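About Stevura

A small school for cooking, baking and eating together

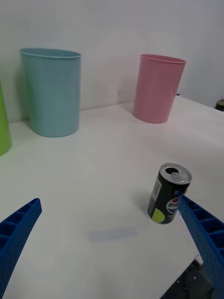 Blue and pink cups on the white table.

We teach people to cook. Mostly people who think they can't, a fair few who used to and stopped, and every now and then somebody who is already very good and just wants company while they chop. Our kitchen is on Jandon Street, up one flight of stairs (there is a lift round the back, ring the bell and we'll come and open the gate), and we have been there since May 2000, which makes us one of the oldest tenants in the building and easily the noisiest.

How it started

Stevura began as a Tuesday evening bread class in a borrowed church kitchen with 2 ovens, one of which ran so hot that anything on the top shelf came out black. The class filled up, then the waiting list filled up, and by the following winter we were looking for a room of our own. What we found was an old print workshop with good windows, no gas and a floor that sloped towards the street. We loved it straight away! The floor is level now. The windows are still the best thing about the place, and on a bright morning you hardly need the lights on until lunch.

Bread is still at the heart of what we do, but the list has grown with the people who come. Someone asked for dumplings, so we learned to teach dumplings. Someone else wanted to know what to do with a whole fish, and now there is a fish day every month, and it nearly always sells out. We added pickling and jam when the allotment holders started turning up with carrier bags full of plums and runner beans and asking us to please take them away.

How we teach

Classes are small, eight people at most, so that everyone gets their hands in the bowl. You won't spend the morning watching a teacher at the front. We show you a step, you have a go, and we come round and have a look. If your dough is too sticky we'll tell you, and then we'll show you how to rescue it, because that's the bit most recipes leave out.

We cook from ordinary shops. There's a very good greengrocer two doors down and a market on Saturdays, and nearly everything we use comes from one or the other. When a dish does need something harder to find, such as a particular dried chilli or a decent rice vinegar, we'll say where we bought it and what you could use in its place.

Every class ends at the table. This matters a lot to us. You sit down, you eat what you've made, you pass things along and argue cheerfully about whether it wanted more salt. We put out bread and butter and a jug of something cold, and there's always tea. People have met at that table and gone on to share allotments, holidays and, in one case, a flat.

What we run

Bread from the Beginning is our longest-running course, four weeks of evenings that take you from a plain white tin loaf to a sourdough you can keep going at home. You take a pot of our starter away with you. It has been fed every day since the church kitchen, and we are sillier about it than we should be.

The Zhong Course is our six-week noodle and dumpling course, named after the little street where we first ate the hand-pulled noodles that set us off trying to make them ourselves. It took us the best part of a year to get them right, so please don't worry if yours snap on the first go. Ours still do sometimes.

Weeknight Suppers is for anyone who gets home tired and stares into the fridge. You'll learn a handful of dishes that take half an hour, and how to change them about so that you aren't eating the same thing by Thursday.

Small Cooks runs in the school holidays for children aged 8 and over. They make flatbreads, soups, pancakes and a properly messy pudding, and they do their own washing up (with help, and a certain amount of water on the floor).

Enitov is our free lunch club. Once a week we cook a big pot of something warm with whoever turns up, and anyone in the neighbourhood is welcome to come and eat, whether or not they have held a peeler. It is paid for by a share of every course fee, so if you've ever booked a class with us, thank you, you have bought somebody a very nice soup.

The library

We keep 799 cookery books on the shelves along the landing, and we know that because we finally made a list of them over a very wet weekend. Plenty came from people who were moving house. Some are stained and scribbled in, and those are the ones we like best: a note in pencil saying "too sweet, halve it" is worth having. You're welcome to sit and read before or after a class, and to copy anything out. We don't lend them, sorry. We did for a while and the good curry books never came home.

Good to know before you come

Wear flat shoes and sleeves you can roll up. Aprons and tea towels are all here. Bring a tub or two for leftovers, and a bigger bag than you think you'll need on bread days.

Please tell us about allergies when you book. We handle wheat, nuts, eggs and shellfish in one kitchen and we clean down carefully between classes, but we can't promise that any dish is completely free of them. Most of our courses work well for vegetarians and we're happy to swap things round if you let us know a few days ahead.

If you can't make your date, ring us and we'll move you to another one. If the fee is what is stopping you, ring us about that too. We hold back a place on every course at whatever price you can manage, and you won't be asked to explain.

Visiting

The door is open most weekday afternoons, and you're very welcome to come up, see the kitchen and smell whatever is in the oven. Bookings for the new year courses are open now, by phone or at the desk.

Page last updated December 23, 2021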